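Startup grant: do both founders have to be enrolled students?

Posted by Yareli Contreras, 8 March 2020

My cousin and I want to apply for the Medrano student founder grant. I'm in my second year at Hundon. He graduated in May and works with me full time. The form asks for the "student status of the founding team" and has one box. Does he count against us? We are selling a small tool stand to hobby shops and have 146 orders, if that matters. I emailed the office and have had no reply.

Crescencio Camacho

Just put yourself down and leave him off. They never check.

Uriel Robles

Don't leave him off. If he owns part of the company he has to be listed, and they ask for the ownership papers before they pay out. A team from Sustthorpe lost its place that way the year I applied.

The rule when I went through was that the lead applicant must be enrolled on the closing date and the students together must hold at least half the shares. Graduates could be on the team – they just couldn't be the lead. Read the current guidelines in case that has changed.

Other things I would do:
Get a letter from the registrar now. Mine took 8 working days.
Write down who owns what, even if you are family.
Call the office and skip email.

Put the orders on the first page. Also add one plain photo of the product on a table. Mine was nothing special and it was accepted.

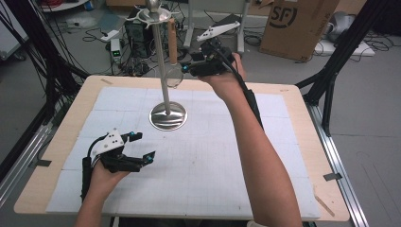
Stand with a magnifying loupe hung from the tray.

The file limit was strict, so shrink the photo before you upload it.

Heriberto Contreras

Uriel is right about the shares. We were at 50/50 and they took it, but they wanted both signatures on the letter.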